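Brostach Priory Library opens its collection of Latin verse and letters to readers

The Brostach Priory Library has opened its collection of Latin verse, letters and sermons to the public, following the completion of a long programme of cataloguing and repair. Readers may now consult the greater part of the collection in the library's reading room, and a first group of texts has been placed online with English translations.

The collection was formed by the religious community at Brostach between the late fifteenth century and the closing of the priory school. It holds 900 items, among them printed books, bound manuscripts, loose letters and school exercises. Most are in Latin. A smaller number are in Italian, German or Greek, and several combine two languages on the same page, the Latin text being accompanied by a gloss in the everyday speech of the writer.

At the heart of the collection are 23 manuscript volumes of verse written by members of the community and their pupils. They include hymns for the feasts of the year, elegies for deceased brethren, verse lives of the saints and a long poem in four books on the keeping of the hours. None of these works has been printed before. Until now they have been known only from a handwritten list drawn up for the use of the house, which gave the opening line of each poem and little else.

The new catalogue replaces that list. Each entry records the title, opening and closing lines, metre, subject and, where it can be established, the author and place of writing. Where a poem borrows from an earlier work, the source is noted. Virgil, Ovid and the Christian poet Prudentius are the authors most often quoted, and the catalogue allows a reader to find every borrowing from a given work across the whole of the collection.

The library believes that the volumes will be of interest to students of religious life as much as to those who study Latin poetry. Verse was part of the daily business of the house. It was written to welcome visitors, to thank benefactors, to mark the election of a superior and to teach the young. Many of the poems carry corrections in a second hand, and in some cases a third, so that the reader can follow a piece from a pupil's first attempt to the version that was read aloud in the refectory.

The letters are of a different character. The largest group passed between Brostach and its daughter house at Prilska, and deals with the loan of books, the price of paper, the health of the brethren and the conduct of students sent from one house to the other. One sequence concerns a disputed reading in a hymn, which the two houses argued over at length before agreeing to sing it in different forms. The Prilska letters have been arranged in order of writing for the first time, and undated items have been placed by their contents and watermarks where possible.

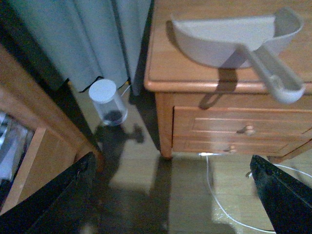
Work on the catalogue was carried out by library staff with the support of the Nzioka Fund for Historic Collections, which met the cost of conservation and of two cataloguing posts. Conservation was confined to what was needed to allow safe handling. Loose gatherings were resewn, torn leaves were mended with fine paper and the most fragile letters were placed in folders made to measure. Original bindings have been kept wherever they were sound. No attempt was made to clean away readers' notes, ink spots or other marks of use, and these are described in the catalogue alongside the text itself.

During the work, several items listed as separate pieces were found to belong together. A group of leaves long kept with the sermons has been identified as the missing opening of a verse life of Saint Benedict, and has been reunited with the remainder of the poem. In another case, a volume described in the old list as a single work was found to hold two, copied by the same scribe and separated only by a blank leaf. The second is a set of pastoral dialogues in which shepherds discuss the merits of the contemplative life, and its author remains unknown. The library would welcome suggestions from readers familiar with similar works in other collections.

The first texts to appear online are the hymns and the pastoral dialogues. They are published through Zorkgate, the library's digital reading service, where images of each page are shown beside a transcription and a plain English translation. The Latin spelling of the manuscripts has been kept, with abbreviations written out in full. Short notes explain names, biblical references and points of doctrine that may be unfamiliar to general readers. There is no charge for the service, and no registration is required to read or download the texts.

Further texts will be added as they are completed. The long poem on the keeping of the hours is next in line, and will be followed by the elegies. The sermons will take longer to prepare — many survive only as notes for speaking, in a heavily shortened hand — and will be released in small groups. A printed selection of the verse, with facing translations, is planned once the online edition is complete.

In its statement on the opening, the library said: "These writings were made by people who prayed, taught and worked together, and who expected their words to be read by others. We are glad that they can be read again. We hope that scholars, teachers, members of religious communities and local people will all feel welcome to use them."

To mark the opening, a small display has been arranged in the former chapter room. It shows a selection of the verse manuscripts together with letters from Prilska and a number of early printed schoolbooks, including a Latin grammar with the names of successive owners written inside the cover. The display is open on Saturday until 4 pm and admission is free. Large-print guides are available at the entrance, and the chapter room may be reached without steps from the east court.

The library will also offer a course of evening classes in reading Latin hands of the fifteenth and sixteenth centuries. The classes are intended for those who have some Latin but have not worked with manuscripts before. They will use copies of pages from the collection, beginning with clear book hands and moving on to the quicker writing found in the letters. Places are limited and will be given in order of application.

Information for readers

The reading room is open by appointment. Those wishing to consult original items should write in advance, giving the catalogue numbers of the items they wish to see and a short account of their work. Proof of identity is required at the first visit. Pencils only may be used, and bags and coats must be left in the lockers provided. Photography for private study is permitted without flash. Permission to publish images should be sought from the library in writing.

Items undergoing repair are marked as such in the catalogue. Where an original is too fragile to be produced, a full set of page images will be supplied for use in the reading room.

About the library

Brostach Priory Library cares for the books and papers of the former priory and its school, and for the surviving records of the house at Prilska. It is an independent charitable body and is open to readers of all faiths and none.

Press enquiries should be addressed to the library office at Brostach. Images of selected manuscripts are available to the press on request, and must be credited to Brostach Priory Library.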